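6 Mar 2020

Late one. Writing this on the shed stool with solder on my thumb, so if it makes no sense in the morning, tough.

Started straight after tea. Plan was the left wheel only. Did not do the left wheel only. Pulled the whole bottom plate off because the cable to the encoder was pinched under it again, same spot as in December, and once it was off I could see the bracket had a hairline crack right through the screw hole. So that's the bracket gone too. Printed a new one, fatter round the hole, 76 minutes on the slow setting. Ate toast. Watched it. Should of cleaned the bench while I waited and didn't.

New bracket fits. Bit tight on the motor side, took the file to it. Better.

The robot is still called Skimoron, for the record. Was meant to be a joke name until it could get down the hallway on its own and it's outlasted two chassis now. The sticker's on. It stays.

Motors. Ran both up on the bench supply with the wheels off the ground. Right one good. Left one does the stutter at low speed, then catches up with a jerk. Swapped the leads over and the stutter stayed with the motor, so it's the motor, or the gearbox on the motor. Bugger. Rang the Losten place before they shut, they've got one in that ratio and they'll hold it till the end of the week. Thirty minutes each way though. Could order from Zilel and wait. Will drive. I always say I'll wait and then I drive.

Counts per metre – did the tape measure thing down the driveway, three goes, pushing by hand with the motors off. Settled on 3758. Old number in the code was from the small wheels, which explains a fair bit about why it thought the kitchen was twice as long as it is. Wrote the new one on the lid in texta this time so I don't have to go digging through the notebook.

Battery: came off the charger fine, one cell a touch low against the others. Keep an eye on it. Don't leave it on the bench overnight. Moved it to the tin. (Check the tin lid is on before bed.)

Came inside after that, too many mosquitoes. Rest of the night on the simulator, which is where I should be spending more time anyway, if I'm honest with myself. Costs nothing when it hits something.

Got the bedroom world loading properly at last. The tiles were coming up plain white before, turned out I had the texture folder named with a capital and the laptop doesn't care but the loader does. An hour on that! One letter. Renamed everything lower case, will keep it that way from now on. Note to self, put it in the readme. Note to self, write a readme.

Next thing was the camera view. The sim camera had been sitting at the height of the old mast, so moved it up to 110 cm and tipped it down a bit so it gets floor as well as furniture. Much more useful. Before that I was getting a lovely view of skirting board and not much else. On the real one the mast will have to be shorter or the whole thing will go over on the carpet edge, but one problem at a time. 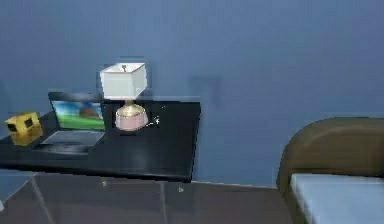

Then the path planner. First run it hugged the bed all the way along and clipped the corner. Padding was set too small, I'd put in the half width of the old base. Fixed that, ran it again, went wide, slow but clean. Third run it stopped dead in the middle of the floor and sat there spinning on the spot looking for a way out. No idea. Log says goal unreachable, goal was right in front of it. Restarted, same start, same goal, went straight there. Hate that. Would rather it failed every time.

Wonder if it's the shiny desk. The depth on shiny black stuff is rubbish on the real sensor, and I turned the noise model on last week to be fair about it. Could be it's seeing holes. Try one batch with the noise off tomorrow and compare. If it's clean with noise off then it's that. If it's not then it's my code, and I have a feeling it's my code.

Left a batch going, 118 runs, random starts, fixed goal by the bed. Laptop fan screaming. Put it up on two books so it can breathe.

Owen Street shed is open in the morning and they've got the good drill press, so if I get up in time I'll take the base plate round and redo the caster holes properly. They're out by a couple of mil from when I did them by hand and it pulls to the left. Always has. I've been fixing it in software for months like an idiot.

List for tomorow:
motor from Losten, take the old one to match the shaft
caster holes
M3 nylocs, out again
noise off batch
shorter mast, measure before cutting this time
ring back re the wheels

Back aches. Bed – no, tin lid first.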